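Endang Mangundap spent four years as a police liaison officer in Iltstead before she took over the district's search and cordon training last November. She spoke to us on 17 March 2022 at the Brinard station, where the phones kept going and she had to leave the room twice.

The cordon people still ask her about is the one on Hamesent Road, when officers closed off 114 homes after shots were fired at a patrol car. It stayed in place for five days. Two men were later arrested in a farm shed outside the cordon, and a review criticised the way residents were kept informed.

"The review was fair," Mangundap said. "We told people to stay inside and then we didn't tell them anything else until the next morning. If you've got kids in the house and no milk, that's a long night."

She was at the eastern checkpoint for most of it. Her job was to take requests from residents and pass them up to the command post, which had been set up in the Du Plessis building. The review found that 379 requests were logged over the five days. Most concerned medication, pets and getting to work.

"People think it's all armed officers and helicopters," she said. "I had a clipboard and a radio that didn't work behind the servo. I walked back and forth a lot."

Asked whether the cordon should have been lifted sooner, she said that was a decision for others, and she had not seen the intelligence it was based on. She did say the boundary was drawn too quickly. One side of a street was in and the other was out, and neighbours who shared a driveway were given different instructions.

The new training puts more time into that first hour. Officers work from a street map and have to decide where the line goes, who knocks on which doors and when the next update is due - even if the update is that nothing has changed. 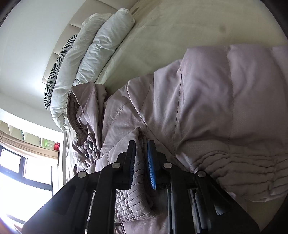

House searches are also covered. Mangundap said complaints about these rarely concerned the search itself. They were about drawers left open, or a back door nobody locked again, and about not knowing who to ring afterwards. Officers now leave a card with a name and a direct number.

"It's a small thing but they ring it," she said. "I'd sooner they rang us than the paper. No offence."

The district has not said whether residents of Hamesent Road will be compensated for lost wages. Mangundap said she was still asked about it when she went to the shops, and that she passed each inquiry on. The next training course starts at Brinard after Easter.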